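Sestier gripper kit, second version: a hand-held two-finger gripper you build yourself

Posted 2022-01-11 in Workshop Reviews

I have now put together two of these, one at my kitchen table and one at Netstead, the shared workshop where I have a shelf and a key, and I liked the second build even more than the first. So if you came for a grumpy review, sorry! There are a few complaints further down, and one of them cost me an evening, but this is the most fun I've had with a box of black parts and small bushings in a long time.

The Sestier is a kit from Grevivov. You get two chunky fingers, the linkage arms that move them, a squeeze handle, a mount for a small wide-angle camera over the top, and a bag of hardware that is sorted far better than it has any right to be. The price is $290 without the camera. You hold it, you squeeze, the fingers close with the pads facing each other the whole way, and the camera watches what the fingers do. I wanted mine for working out grasps on cloth before trying them on the little arm I'm building for home, which is supposed to help with laundry one day. (One day.)

What's in the box

Everything comes in numbered paper envelopes, and the numbers match the steps in the booklet. The arms were clean, the holes were round, and the brass bushings pressed in with a bench vise and a scrap of pine on each side. I'd read grumbling in the build thread, all 2,427 posts of it, over bushings that wouldn't seat straight. Mine went in square on the first try, except for a single one that I started crooked myself and had to tap back out.

The screws are all the same head, so one driver does the whole thing. Bless whoever decided that. The first version used three sizes and I remember hunting for the smallest driver under the couch.

The booklet is mostly drawings, big ones, with the part you're adding drawn in heavier line. It gets thin toward the end. The page on setting the handle return spring is a single drawing and an arrow, and the arrow is pointing at the wrong side of the bracket. That was the lost evening. With the spring on the side shown, the fingers drift closed when you let go. Flip it over and they sit open the way they should, wide apart, ready for the next grab.
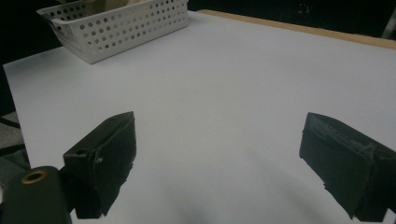 Do you need a robot arm to get any use out of the kit?

None at all. The gripper works by hand from the moment the handle is on, and the bolt pattern at the back only matters if you want to hang the same fingers on an arm later.

Putting it together

Plan on two evenings, plus the extra one if you trust the arrow. The first evening is bushings and arms. The second is the handle, the spring and the camera mount, and there's a lovely moment near the end of it when you slide in the last pin and the whole linkage goes from floppy to firm. I squeezed it over and over like a kid with a new pair of tongs.

Some notes for anybody starting:

Put the bushings in before you do anything else, even the ones the booklet saves for later. Once the arms are joined they're awkward to get flat in a vise.

Go easy on the pivot screws. Snug, then back a quarter turn. The first time through I cranked them down and the fingers moved like they were stuck in honey.

Thread the camera cable before the handle cover goes on. The booklet has it the other way round, and it can be done that way, with some swearing.

A dab of thread locker on the pad screws only. I put it on the pivots too, on my first build, and regretted it when I wanted to adjust them.

Fit and feel

There is a hair of side play at the fingertips if you wiggle them, less than on the first version, and under a load it goes away completely. The squeeze is light. My hands get tired from pliers and they don't get tired from this. What I love most is how directly you feel what you've caught. Pinch a stack of index cards and you can tell when one is slipping out of the middle. Pinch a thick sweater and the handle goes soft and springy, and you start to learn how far to squeeze before the knit bunches up between the pads instead of staying put.

Cloth is where I've spent nearly all my time with it. Flat objects with edges are easy, and after an afternoon of blocks and cups I was ready for something that fights back. A heap of knitwear in a basket does. It has no corners where you expect them, it hides its own layers, and from straight above every fold looks like a good fold. My best luck has come from going in with the fingers well apart, pressing down a little so the material rises between them, and then closing slowly.
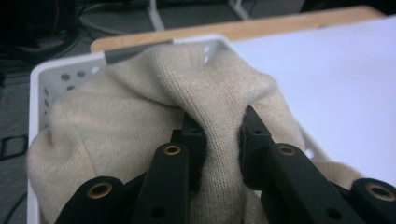
Closing fast is tempting, and on thin cotton it's fine. On anything fuzzy I end up with a pinch of surface that lets go as soon as I lift. Slow closing gives the fold time to stand up, and I've been copying that timing over to the arm, where the motor speed is just a number I can change. That's the whole pleasure of a tool like this for a home builder. You try it by hand, you feel it go wrong, and you haven't had to write a line of code to get there.

The pads

My main complaint. The pads that ship with the kit grip well and scuff easily, and the edges get ragged if you drag them across a table, which you will do when you're chasing something flat. They still hold fine when they look shabby, so this is partly vanity, but a spare pair in the box would have been nice. I bought a sheet of grippy pad material from Lukáč, the small parts seller that a lot of people in the build thread use, and cut a set with a utility knife and a steel ruler. They're a touch thicker than the originals. I had to shift the closing stop by one notch and then all was well.

The camera mount

Good, with one odd habit. It holds angle beautifully, and the view takes in both fingertips and plenty of whatever is past them. But the thumb nut loosens if you carry the gripper by the mount, and it's such a natural place to grab that I keep doing it. A nylon lock nut from the hardware drawer cured it on the second build.

Because the lens is wide, you'll learn a lot about your room. I had the exposure set for the table at home, and at Netstead anything bright in the background blew out to plain white while the dark corners stayed black. Lock the exposure on the thing you're grasping and let the rest go. The fingers being black helps here, since they don't throw glare back into the lens the way the pale gray ones on the first version did.

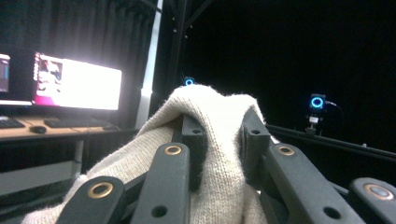
Lifting is the other half of it, of course, and the kit surprised me there. I expected the arms to flex with something heavy and floppy hanging off the tips. A bath towel is no trouble. A damp bath towel makes the pivots creak a little, and I wouldn't leave one dangling while I went to make coffee, but the fingers stayed lined up and the pads didn't twist.

The one thing I'd like from Grevivov next is a longer handle, or a handle in two sizes. Mine is right for my hand. A friend with much bigger hands tried it and had his pinky hanging off the bottom the whole time, and he said he could feel it in his wrist after half an hour. There's a printable extension floating around in the build thread, though I haven't tried it.

Upgrading from the first version

If yours is working and you don't mind the three drivers, keep it. The new linkage is smoother and the side play is better, but you can get partway there by replacing the old bushings. If you're starting fresh, get the second version and don't look back. I sold my old one to another Netstead member and he's perfectly happy with it.

Would I buy it again? I did! The second kit lives on my shelf at the workshop, and the spring is on the correct side.

Good: sorted hardware, one driver for everything, light squeeze, real feel for what's between the pads.

Less good: the spring page, no spare pads, a thumb nut that wanders, a handle that comes in one size.

Next up for me is socks, which so far have beaten both me and the arm.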